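Gomlow (robot)

Gomlow is a two-legged household robot put together in a shared workshop in Iltcombe. It is best known, to the extent that it is known at all, for attempts at making a bed. The project was started by Sigrun Ekström and Arvid Hovland, who have described it as a home build. That label has been disputed, as the legs and both hands were bought finished and only the wiring, wrist mounts and control software were done in the workshop.

Background

Ekström announced the project in the workshop newsletter under the heading "A robot that does the sheets by spring". The newsletter did not say which spring. An earlier machine, Russo, had one arm on a wheeled base and was meant to fold tea towels. It was taken apart for its motors, and no record of a folded towel survives.

Bed-making was picked as the next task on the grounds that it needs both hands and some walking. Critics in the workshop, chiefly Neville Bainbridge, argued that it was picked because it films well.

Design

Each arm ends in a black hand with jointed fingers. The cables are carried on the outside at the wrists, an arrangement Hovland calls temporary in every version of the build notes. The control program works from a camera view looking down over the arms, and favours whichever hand is nearer the cloth.

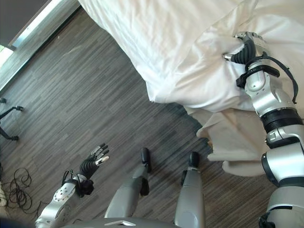
ILTCOMBE, October -- The right hand has hold of a bunch of white sheet near the edge of the mattress, while the left is open and empty above the floor. The build notes list this stage as "grasp and hold". Tucking, smoothing and pillows are listed separately, with no entries under them.

Claims and testing

The notes give 812 attempts at picking up a sheet, of which 579 are marked as good. The meaning of "good" is not set out. Iara Troncoso, who went through the log for a talk at the Lallcombe makers' fair, found that a grip held for five seconds was enough to earn the mark, whatever the sheet looked like afterwards. She also noted that 42 attempts had no result entered.

Ekström replied that the log was never meant as a score and that the colour and weight of the cloth had been changed partway through. Both points are fair, though the figure of 579 was still on the project's poster at the fair.

Ragnvald Lundgren has proposed a plain test: one unmade bed, one robot, no help, and a person at the next bed for comparison. The proposal remains on the workshop noticeboard. No time has been set for it.

See also

Russo (towel folder)
Lallcombe makers' fair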